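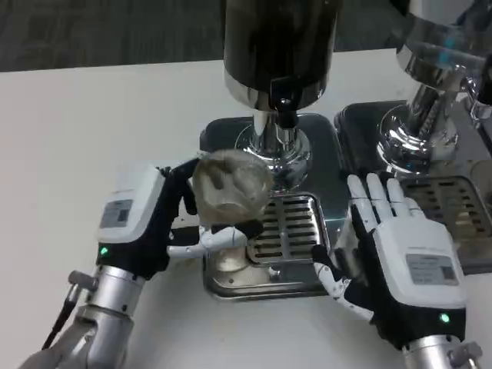 El espacio de trabajo compartido Dundero ocupa la planta baja del antiguo almacén Zerka, en la calle Susberg, número 22. Recibimos muchas preguntas por correo y casi siempre son las mismas, por eso las hemos reunido en esta página. Las respuestas valen para los socios con mesa fija, para los que tienen bono y para las personas que vienen solamente un día. La mesa blanca con los dos dispensadores metálicos de bebidas es para todos ellos y no se paga aparte; los vasos de plástico transparente también están incluidos.

Imprimir esta página | Enviar por correo electrónico

¿Necesito reservar antes de venir?

Para un día suelto, sí. La reserva se hace en la web hasta las nueve de la noche del día anterior. Si usted tiene mesa fija no debe reservar nada. Con el bono de 9 días puede venir sin aviso, pero cuando la sala está completa tienen preferencia las reservas.

¿Cómo funciona la llave?

La puerta de la calle se abre con un código personal, que enviamos el mismo día del alta. El código no se puede prestar. Si lo olvida tres veces seguidas, el sistema lo bloquea y hay que escribirnos para recibir otro. Los fines de semana contestamos más despacio.

¿Se puede hablar por teléfono?

En la sala grande, no. Hay dos cabinas al fondo del pasillo y no se reservan, se ocupan por orden de llegada. Pedimos que las llamadas largas se hagan en la sala Kwiatkowski, que sí tiene reserva por horas.

¿Qué hay para beber?

Agua y café durante todo el horario. La máquina espresso es de uso libre para los socios; los visitantes pueden pedir que un socio les acompañe la primera vez. La leche la trae cada uno, y en la nevera debe llevar su nombre.
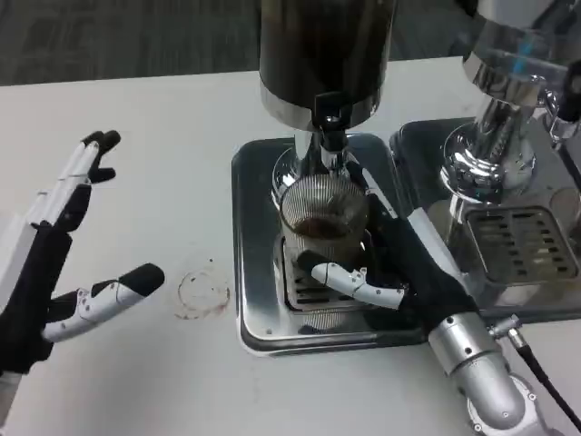
Café en un vaso de vidrio acanalado, en la máquina espresso.

¿Puedo recibir cartas y paquetes?

Solamente los socios con mesa fija. Guardamos los paquetes hasta dos semanas en el armario de la entrada. No aceptamos envíos contra reembolso ni muebles, y tampoco productos que necesitan frío.

¿La dirección sirve como domicilio de mi empresa?

Sirve, con un contrato aparte. Cuesta 721 euros al año y se paga de una vez. La mesa fija con domicilio incluido, todo el año, cuesta 3,465 euros en miles, es decir, tres mil cuatrocientos sesenta y cinco. Lo escribimos en letras porque más de un lector entendió otra cosa.

¿Cierran en algún momento del año?

Cerramos la última semana de diciembre. Los socios con mesa fija conservan el acceso, pero sin calefacción en la sala grande y sin limpieza.
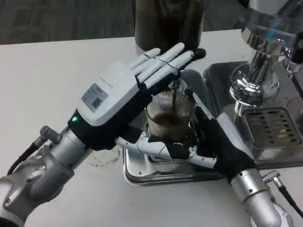
¿Cómo me doy de baja?

Escriba un mensaje antes del día 22 y la baja será efectiva al terminar el mes. No hay que explicar el motivo. Le devolvemos la fianza en la misma cuenta desde la cual la pagó.

Archivado en: Preguntas de los socios, Normas de la casa

Comentarios (3)

Buenos días, ¿el bono caduca? No lo encuentro en ninguna parte.

Respuesta de Dundero: Caduca al año de la compra. Gracias, lo vamos a añadir.

Las cabinas están bien, pero dentro hace mucho calor en verano. Un ventilador pequeño ya sería suficiente.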